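Bake sale and coin jar tips from my kitchen table

I've run the bake table for our street fundraiser in Wekville long enough to have burned, squashed and undercharged for pretty much everything, so this page is where I keep what works. Last November we took $3088 in one weekend for the respite house over in Leiva (still not over it!) and a good part of that came in as quarters.

Start with the freezer. Cookie dough keeps beautifully if you scoop it first, freeze the balls on a tray and then tip them into a bag. I do mine 16 to a bag, which happens to be one full sheet in my oven, so on the morning of the sale I just grab bags and go. Add a minute or two to the baking time and don't bother thawing.

Frosted cupcakes are a pain to carry. If you must, stand each one in a paper cup and put the cups in a deep roasting pan with a dish towel stuffed in the gaps. Loaf cakes travel much better and you can sell them by the slice. Chill the loaf overnight, use a bread knife, wipe the blade between cuts. I get cleaner slices that way than I ever did with the fancy cake knife my sister gave me.

Write the ingredients on every label, nuts and all, in pencil or ballpoint. Felt tip runs the second a cold box starts to sweat. Ask me about the 83 labels I did over in one evening.

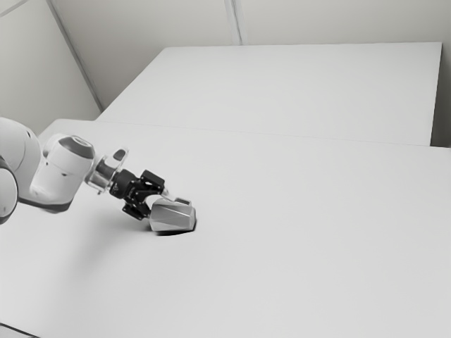

A big flat white surface with a white arm reaching over it, all in gray tones.

Now, the jars. Big pickle jars make the best collection jars going, but oh, the smell. Wash in hot soapy water, fill with warm water and a couple of spoonfuls of baking soda, leave it overnight, rinse and let it dry with the lid off. The lid hangs on to the smell longest, so I throw it out and tape on a circle of stiff card with a slot cut in it. Cut the slot wider than you think, because people fold their bills into fat little squares.

For sticky labels, rub in cooking oil, wait about 59 minutes (fine, an hour, but my timer only goes to 59) and scrape with an old gift card. Then wash again or the jar will slide right out of your hands.

Count the coins on a bath towel. They don't roll, they don't clatter, and you can gather up the corners and carry the lot to another room when somebody wants dinner. A muffin pan is great for sorting, one cup per kind, and there's room left over for buttons and the odd foreign coin.

Tablecloths: binder clips at the corners, always, even indoors. And if jam gets on the cloth, cold water from the back of the stain before it goes anywhere near the washer.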